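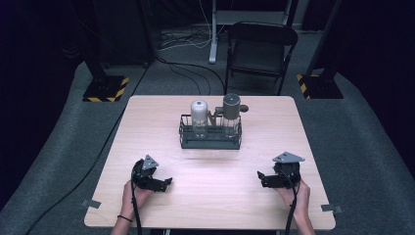 25/10/2026

Sunday, quick one, dinner's in an hour and I still have the onions to do.

So the oil and vinegar finally have a home. Since August they'd been living next to the stove, sliding around, leaving rings on everything. Now they're in the green wire rack. Two bottles, side by side, one rack. Should have done it ages ago.

The rack is from Undden. Dark green, thin metal rods, solid base so drips stay put (in theory). I wanted the black one but it was sold out and now I like the green better, go figure. Against a pale wood table it looks kind of great.

Bottles are both clear glass. Important!! I had the ceramic kind before and never knew how much was left until I was standing over a salad with nothing coming out. One has a rounded silvery cap. The other has a darker gray cap and a little handle on the side, and that's the one I'd buy again. Pichon makes one a lot like it, a bit taller, didn't fit under my shelf.

Things I'd tell you before you get a rack like this:
Measure the bottles at the widest part. I measured the neck. Twice. Dumb.
Lift the whole rack to move it, dont drag it.
Rinse the rods every couple weeks, oil gets on them and then dust gets on the oil.
Keep it away from the window, oil hates sun.

Then the table. It's the Piltwood top, the light one, and people keep asking if the grain is too busy. No. It's pale beige with thin wavy lines and up close there's a faint pinkish gray in it. Matte too, so no glare when you sit down to eat. I go over it with a damp cloth and dry it right after. For anything greasy I use a drop of the Fultus soap, then water, then dry agian. That's the whole routine, takes me 3 minutes.
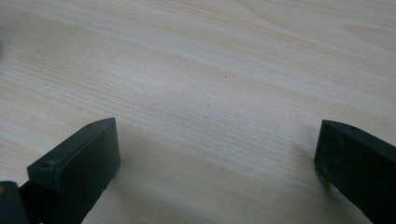 What's next

Salt and pepper. They don't match anything and they're next to the toaster for now. Maybe a second rack, maybe a small tray. If you have one you like, tell me in the comments. Ok, onions.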